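Stondisari drawer runs - README

Hi, and thanks for downloading this! I'm Tamer Zein, and this folder is my attempt to settle an argument I've been having with Raed Daher over which controller to use for a two-armed robot in simulation.
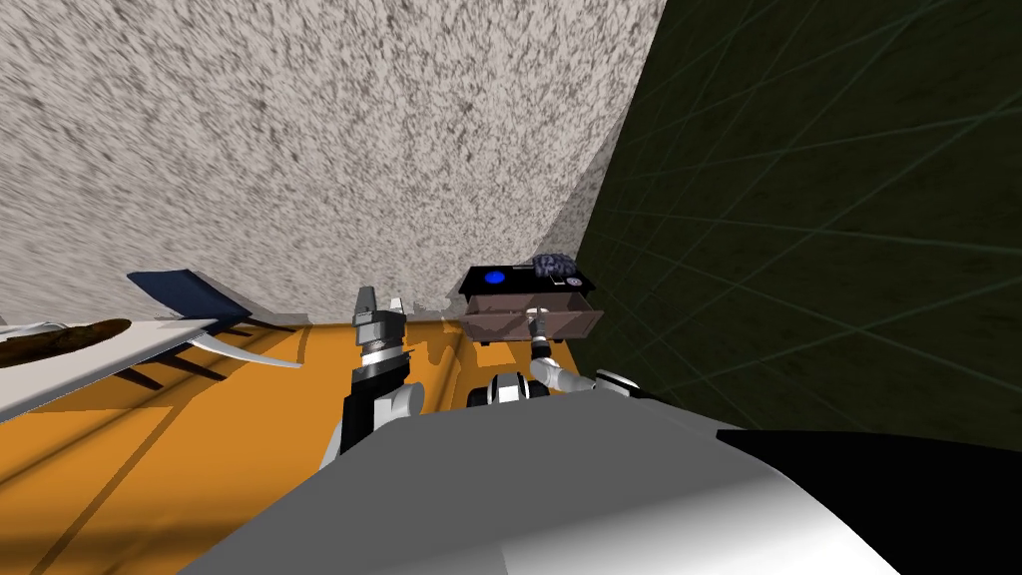
The short version: same robot, same parallel-jaw grippers, two controllers. One is Flumavlow, which I've used for ages and know all the bad habits of. The other is Prurkudier, which Raed swears by. Everything is rendered, no real hardware anywhere, so please don't take these numbers to your lab and blame me (you will anyway).

What's in the folder

There are 3685 episodes. 1861 were run with Flumavlow and the rest with Prurkudier. Each one has the head camera video, joint positions for both arms, gripper opening, and a plain text file saying whether the drawer task passed. Wall and floor textures get swapped between episodes, and yes, some of the combinations are ugly - I left them all in.

173 episodes have no gripper opening for the left arm. That was my logging bug, not the controller's. They're listed in missing_left.txt, so skip them if you care about the left hand.

About the camera

It rides on the robot, so when the body leans, the whole room leans with it. I thought about leveling the video afterward and decided against it, as Viorica Vukadinović wanted to train on exactly what the robot gets. If you want it level, the head angles are in the joint file and you can do it yourself.

What I think so far

Prurkudier is smoother on the way in to the handle. I'll give Raed that! Flumavlow is quicker to back off when a finger bumps something, and I like that a lot more than I expected to. I haven't tried either one with wider fingers yet.

Known problems

Timestamps restart at zero if an episode was paused. Four episodes have the two arms' names swapped, and Ayman Kassab is fixing those. Spot anything else? Write to me and put Stondisari in the subject line.

Last updated January 27, 2023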